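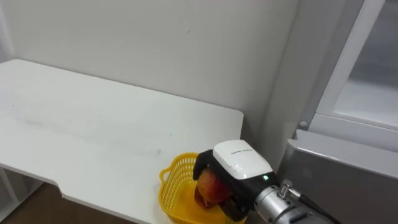 White tabletops: the questions I keep getting

Why white? Doesn't it show everything?
It does! Mine has gray scuffs and a few dark specks, and I've made my peace with them. I like a light top against a white wall, and crumbs are easy to spot before I put my sleeve in them.

What do you clean it with?
Warm water, a drop of dish soap and a soft cloth. For scuffs I use the Skirkeck paste (a tub is 200 grams and lasts me ages) on a damp sponge, very lightly. Try a corner first.

Can I use a scouring pad?
Please don't. I did that on my old Flatitz table and got shiny patches all over a matte top - they never came out.

How close to the wall do you push the table?
Right up to it if you can. If your wall gets marks, leave a finger's width and wipe behind it when you do the floor.

Are rounded corners worth paying for?
In a small kitchen, yes, especially if you squeeze past the table to get to the appliances. My hips say so.

Do you oil or wax a white top?
No. Wax goes yellow on me and grabs dust.

What about coffee rings?
Get them the same day if you can. For old ones I lay a wet cloth on top for up to 20 minutes, then wipe, then do it again.

Where do I get the Skirkeck paste?
I order from Postau, item 2261. They sell the bigger tub too, but I've never needed it.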